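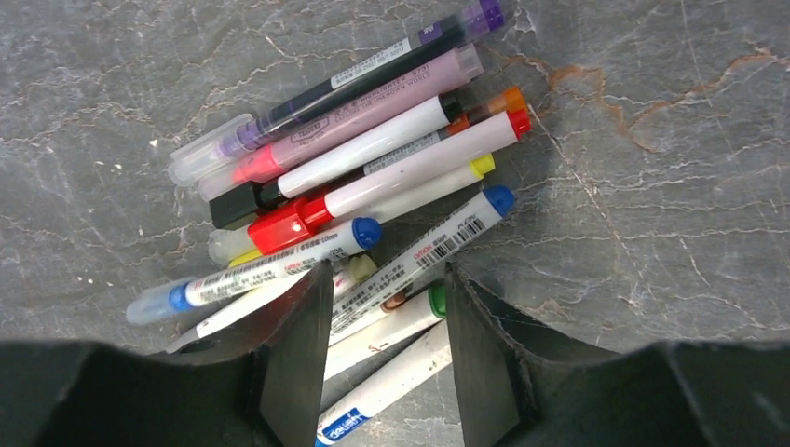

Pens and markers on a dark gray surface.

Wanted: a few people to help me caption railroad photos

May 19, 2020

So I've been taking pictures along the Griva branch for longer than I care to admit, and I finally sat down in April and started scanning the old slides. I got as far as box 8 before I understood what I'd gotten myself into. There are 900 slides from the Trastthorpe end alone, and most of them say something like "freight, morning" in my own terrible handwriting. Thanks, younger me!

I'm looking for people who know the line, or who just like staring at signals and station roofs until the penny drops. You'd get a batch of 50 scans by email, plus a plain spreadsheet. For each one you fill in the location, which way the train is heading, the type of locomotive if you can tell, and a guess at the year. Question marks are fine. I'd much prefer "somewhere past Skurkgate, I think" to a confident wrong answer — I've got plenty of those already.

You don't need to be local and you don't need a camera. A decent screen helps, and so does an old timetable if you've got one in a drawer. It all happens from home, at whatever hour suits you, and I'm asking for one batch a month through the summer.

Pay: I can offer $80 a batch for the first two batches, out of my own pocket, and after that it's a labor of love (sorry). Everybody who finishes a batch gets a credit in the album and full-size files of any pictures they want for their own wall.

I'd especially love to hear from anyone who remembers the Hegazy siding before the track was lifted. I have one whole tray of it and I can't work out which end I was standing at.

To sign up, use the contact form on this site and put "captions" in the subject. Tell me which stretch you know best. I'll send a short test set first, and I answer in the order they come in.

Comments

brakevan_bill: Count me in for anything south of Skurkgate. Are the scans in color?

Site author: Nearly all of them, yes. One tray is black and white.

mossyballast: My dad worked the Hegazy siding. Sending you a message tonight.

twolamps: Can two of us share a batch?

Site author: Sure, just tell me both names for the credit.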